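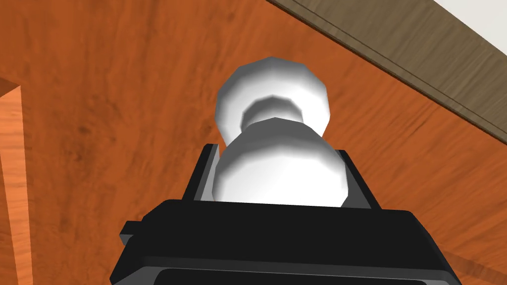 Simulated kitchens are still too tidy to teach a robot much about real ones, according to one reader, Nicholas, who wrote in after our July piece on the Plillirlow project. The team at Unham has now put out its results, dated October 27, 2026.

Plillirlow trains a gripper in simulation using only the view from its own wrist. The method, called Druker, scores each approach before the fingers close and drops the poor ones early.

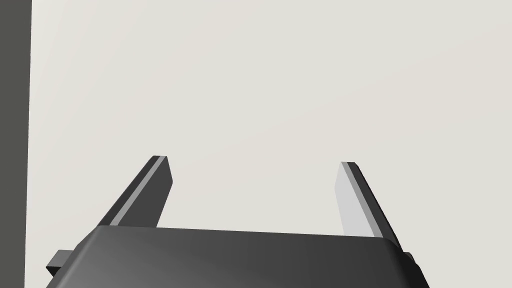 Does it need a real robot to learn? Training is done wholly in simulation, and a real arm is used only for the final check.

The policy was trained on 4000 simulated attempts across 14 room layouts. Tilted and awkward wrist angles were kept in -- earlier versions had thrown them out.

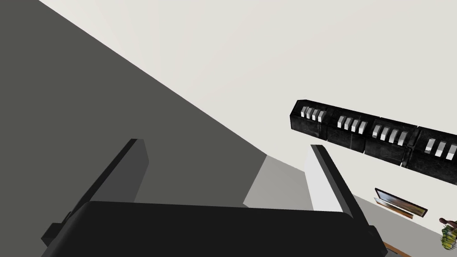 What the tests showed

In 1000 test runs, the new method failed 143 times. Most failures came when the wrist faced a plain surface and had little to judge distance by. The team plans to add a depth signal next.
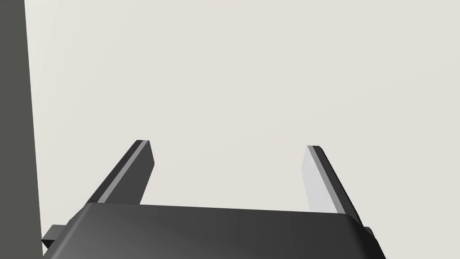
Wrist view in simulation, with the gripper open. Picture: Plillirlow

The code will be released once the paper has been reviewed.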